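Home | Reviews | Notes | Archive | Contact

Last updated: May

Reading time: 3 min

A month of blackjack at Lorix

I don't play slots much anymore. I used to, and I kept a notebook of what I spent on them, and the notebook is why I stopped. For the past month I have been playing low-stakes blackjack at Lorix, an online casino that opened its live tables to new accounts this spring. A couple of readers asked what I thought of it, so I'm putting my notes in one place.

Signing up

The form took a few minutes. They want a photo of your ID and a utility bill before you can withdraw, and I sent both on the first night so it wouldn't hold anything up later. The approval email came at 7 the next morning. You can set a deposit limit during signup, and I set mine at $144 for the month. Lowering the limit takes effect right away. Raising it has a waiting period, and I think that's how every site should do it.

There was a welcome bonus and I turned it down. Blackjack counts for very little toward clearing it, and you can't withdraw your own deposit until the bonus is either cleared or canceled. If you mostly play slots the math may be different for you. Read the terms either way.

The tables

The live lobby has 16 blackjack tables. Most of them start at a $5 minimum. Three start at $1, and those are the ones I used. They fill up in the evening, so I ended up playing early, before work, with coffee. The studio is called Warkley and the table names all have Warkley in front of them, with a number after.

The rules at the dollar tables are decent. The dealer stands on soft 17, you can double on any two cards, and you can split once. Blackjack pays 3 to 2. There is one table in the lobby, Warkley Express, where it pays 6 to 5, and the only way to find that out is to open the help panel. I played four hands there before I noticed. Don't sit at that one.

The side bets are the usual pairs and suited cards. I tried them on the first day and left them alone after that.

How I did

I wrote down the result of every session. The best one was up $22 and the worst was down $31. At the end of the month I had $131 left out of my $144, so it cost me $13. I used basic strategy the whole time from a printed chart and bet the table minimum nearly every hand. It was slow. I like it slow.

My friend Gil-soo Won plays at Pristden and did the same thing there over the same weeks, with the same budget. He finished a little ahead of me, but he also played fewer hands, so I wouldn't read anything into it. He says the Pristden app is easier on a phone. I play on a laptop and had no trouble with Lorix except for one morning when the video froze in the middle of a hand. The hand was settled by the rules on the help page (no action means stand) and I lost it with a 14.
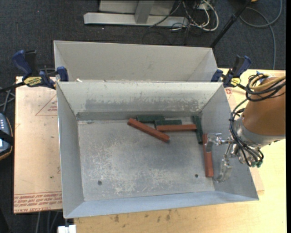 Cashing out

I asked for the full balance on the last evening. Lorix doesn't pay to cards. You pick a bank transfer or a Jeon wallet, and I went with Jeon because I already had one. The money showed up two days later with no fee. Support sent me one email asking me to confirm the wallet address, and I answered it from my phone.

I'll probably go back in the fall with the same limit. Next up I want to look at video poker pay tables, if I can find a site that still has full-pay Jacks or Better. If you know of one, leave the name in the comments.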